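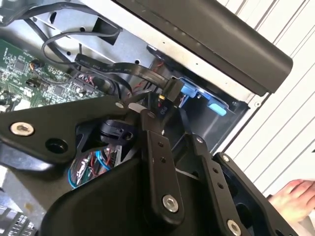
Gripper over an open chassis, with cabling and blue release tabs in reach.

Home | Research | Take part | Contact
Search this site Go

Call for participants: safe handover rules for robot disassembly

Anura is drafting good-practice rules for people who share a bench with a robot arm. We need 46 adults with computer repair experience. Sessions run in June at our Moynihan lab – one visit each, paid on the day. You will test the draft rules on hand clearance, stop commands and cable handling. No robot experience needed.

Apply to Kidus Sisay by Mon 12 April.

This site uses cookies. Accept Decline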